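Home | Notebook | Shop Floor | Money Stuff | Contact

Notebook, September — loan paperwork for the Ellville workshop
Posted by the bench lead, Ellville

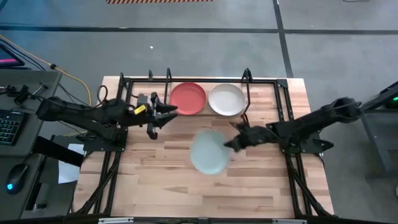
Three plates at the bench, the blue-gray one on the move.

Okay, so I spent most of today on the loan application and hardly touched a tool, and I want to get it all down while I still remember what went where. Anyone else in the shop who ends up doing this next year, please read this first and save yourself an afternoon!

Background for whoever wasn't at lunch: we're going for the small business loan through the Primcombe credit union, the one meant for shops our size that don't have much to put up as collateral. The bank downtown wanted a lien on pretty much everything with a plug on it, and I didn't love that. Primcombe will look at cash flow and order history instead, which suits us a lot better (our order history is decent, our collateral is a van with a bad door).

What they asked for, in the order they asked for it:

- 24 months of bank statements, every page, including the blank ones at the back
- the last 2 tax returns, signed
- a list of what we owe and to whom
- a one-page plan for the money

I had the statements ready and felt very smug, and then found I'd left out four of them from the spring when we switched accounts. The old account is closed, so the website won't show them to me anymore. I had to call and sit on hold, and they're mailing paper copies. Note to self: download everything BEFORE closing an account. I wrote it on the whiteboard too.

The debt list was easy. We owe Rodrigues Supply for the last two material orders, and there's the card balance, and that's the lot. I asked Rodrigues for a letter saying we pay on time and they sent one within the hour, very nice of them. The loan officer hadn't asked for it but she seemed happy to have it, so I'd do that again.

Now the one-page plan. My first draft was four pages. I had a whole section on how we started, with feelings in it, and the loan officer very kindly told me nobody on the review side was going to read that. What they want is how much, what it buys, when it starts bringing in money, and what we do if it doesn't. So the new version says most of the loan goes to stock for the winter orders and the rest is a cushion for payroll while we wait on invoices. The big one is Trirnelero, who are great customers and very slow payers. Their terms are 90 days and they use every one of them.

That gap is really the whole reason we need the money — we buy material in the fall, we ship before the holidays, and the check shows up when there's slush on the ground. I drew it as a little timeline with cash out on top and cash in underneath and the loan officer said it was the clearest thing in the packet. I'm keeping the sketch in the folder, please don't use it as scratch paper.

Things I still don't understand:

The fee. There's an origination fee and I can't tell from the sheet whether it comes out of the loan or gets added on top. Makes a real difference to how much we ask for. Sent an email, no reply by 4:30.

Early payoff. I think there's no penalty, but the wording is odd ("subject to the schedule" — what schedule?). I want it in plain words before anybody signs.

The personal guarantee. I knew this was coming and I still had to go walk around the parking lot for a bit. It's normal for a loan like this, everybody I've asked says so, but I'd like to know if it can drop off once we've paid down half.

Guess on timing is roughly two weeks from when they have everything, and they don't have everything until those paper statements come. So no ordering against the loan yet, please, not even the cheap stuff!

Next up: fix the plan page so the totals match the quote from Rodrigues (I rounded in one place and not in the other), scan the signed returns again because the first scan came out crooked, and find the lease. I'm pretty sure the lease is in the green binder. The green binder is not on the shelf. If you have it, put it on my desk.

Last updated: September, 5:15 pm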